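Chapter 4
Street Life: How People Share a Sidewalk

Stand on a busy corner for an hour and you'll be amazed at how much goes on! People slow down, step aside, wave, stop to talk - and hardly ever bump into each other.

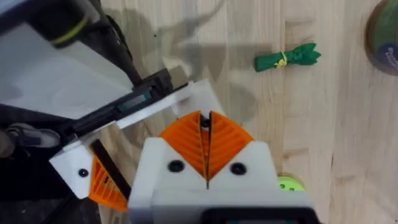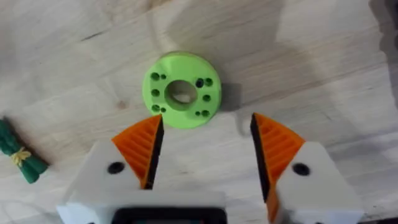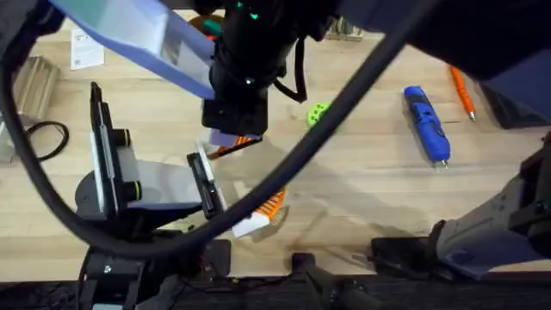
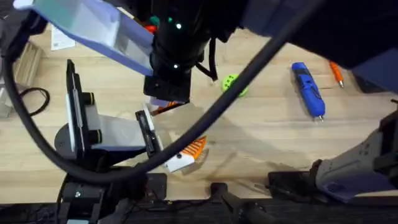
Figures 4.1 to 4.4. On and over the tabletop.

We begin in Bilthorpe, where up to 1,000 people cross Odeo Square on a warm July evening. Why do they crowd the steps when the benches are free? Why do friends always seem to stop right in the middle of the path? Section 2 takes these questions to the market at Gruvetero, a much tighter space with a rhythm all its own.

Before you read on, go out and watch a street you know well. Take a notebook and jot down where people pause.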